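Keltov (song)

"Keltov" is a song by the singer and producer Thắng Tô, released on 2/2/22 as the lead single from his second album, Dovel. It was written by Tô and Hajnalka Antal, and produced by Tô with Jamshid Sadeghi. The lyrics are in English, apart from a spoken bridge in Hungarian performed by Antal.

Background and recording

Tô and Antal began the song in September as a slow piano piece. Sadeghi raised the tempo and replaced the piano with a plucked synth - the part heard in the intro. The vocals were recorded at Wotitz Studio in two sessions. An early demo ran for 17 lines without a chorus, and parts of it were later used in the album track "Amini."

Release

The single came out as a download, followed by a seven-inch pressing of 1,000 copies with an instrumental version on the B-side. The album version is 33 seconds longer and ends with a fade.

Live performances

Tô first played the song as an encore, with Antal as a guest. On later dates the Hungarian bridge was played from tape or left out. An acoustic version opened most of the shows on the Dovel tour.

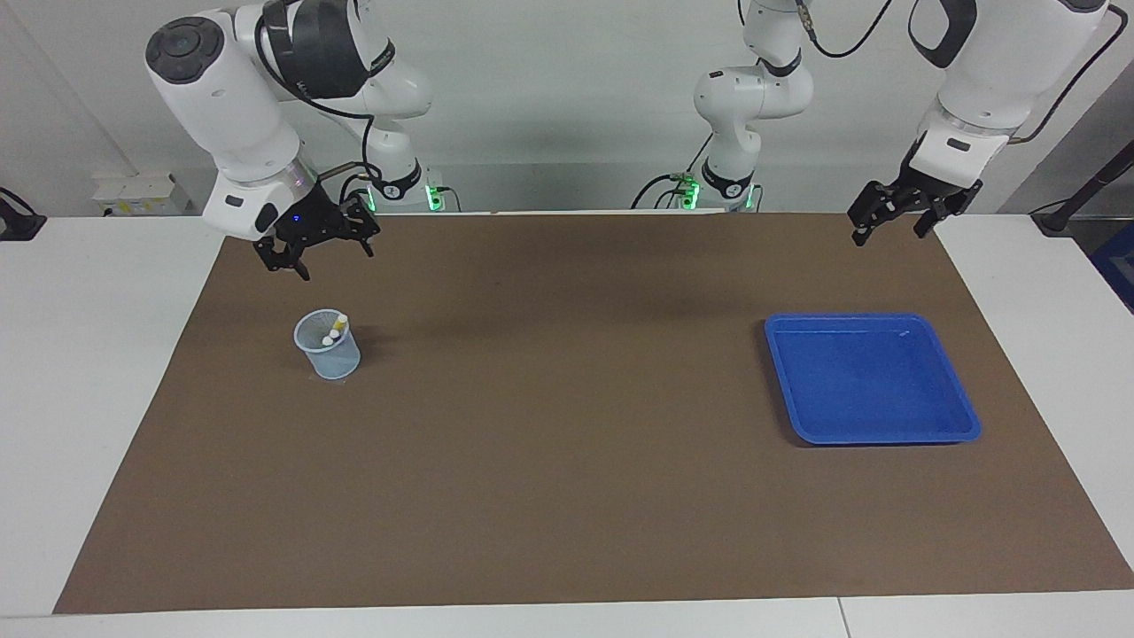 Houshang Zamani: The tour section needs a fix. The acoustic version closed the first half of the set on the dates I went to, and the opener was "Amini."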